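Folding knits and towels flat: laundry room notes

Knit fabric stretches on the bias, and most poor folds start there. A T-shirt pulled by the shoulder seam will hold that distortion through the fold and into the drawer. The procedure below works for T-shirts, sweatshirts and hand towels, and needs only a smooth surface wide enough for the garment laid open.

1. Shake the garment once, holding both side seams near the hem.
2. Lay it face down. Square the hem to the table edge before touching the sleeves.
3. Smooth outward from the center with a flat palm. Do not drag with the fingertips; this raises ridges in heather knits.
4. Turn back any hem corner that has flipped under. Pick it up by the stitched edge and set it down again - pulling on the knit above the stitching makes the corner wavy.
5. Fold each side to the middle, then fold the length in thirds.

Trim loose threads at the hem with small scissors. Pulling them can open the stitch line.
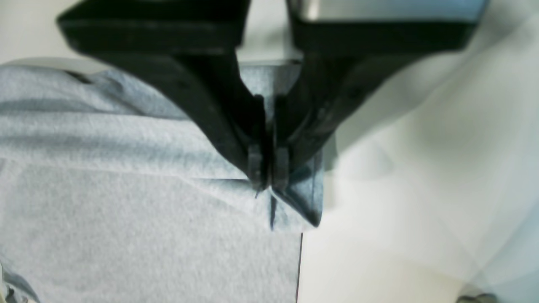
Should a sweatshirt be folded the same day it is dried?
Fold it as soon as it has cooled. Knit left in a heap takes creases from its own weight, and 3 or 4 hours is enough to set them in heavier cotton. A second pass through the dryer with a damp washcloth removes most of them.

Towels follow a different rule. The pile holds a fold by friction, so accuracy matters less than thickness. Fold in half lengthwise, then in half again across, and press the air out with the forearm. For a shelf 17 inches deep, such as the Stevthorpe wall unit in our laundry room, one more fold in thirds brings the towel to a usable depth.
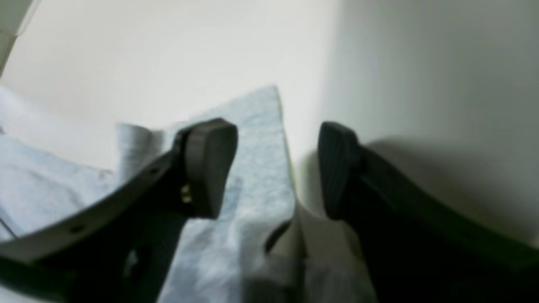 Stack with the rounded fold facing out and the loose edges to the back. Keep each stack to 8 hand towels or fewer. Taller stacks lean, and the bottom towel is compressed enough to come out stiff. Rotate from the bottom when clean towels are added. A Després shelf divider keeps two stacks apart, although a bookend does the same job.

Floor below the work surface

Clear the floor before carrying a full basket. Lint collects against anything left lying there, and a basket hides the area where the feet land. Cables are the main problem. Thin white ones on a beige floor, looping loosely as they do here with a darker one crossing beneath, are easy to miss from standing height and easy to catch with a toe. Run them along the baseboard in adhesive clips, dark and light together, and take up the slack with a hook-and-loop tie. Vacuum the strip along the wall before the clips go on.

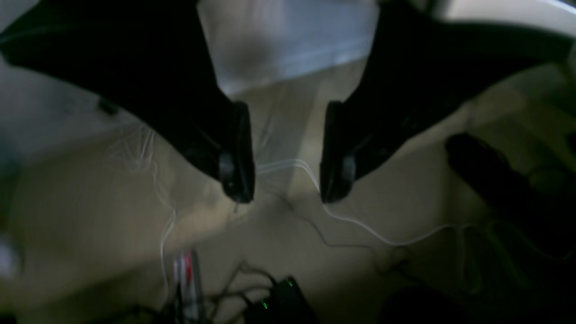
Electronics kept at floor level need clear space on every side with a vent. Lint is fine enough to pass through most grilles, so a low shelf is a better location than the floor. A black device with green indicator lights, like the one beside these cables, can be lifted onto a shelf once there is enough slack in the leads. Check the manual for the clearance required, and wipe the case with a dry cloth after each large load. Damp cloths stay with the laundry.

Clips with foam backing release cleanly from painted baseboard if warmed first with a hair dryer on low. The Ostonach type has a pull tab and does not need heat.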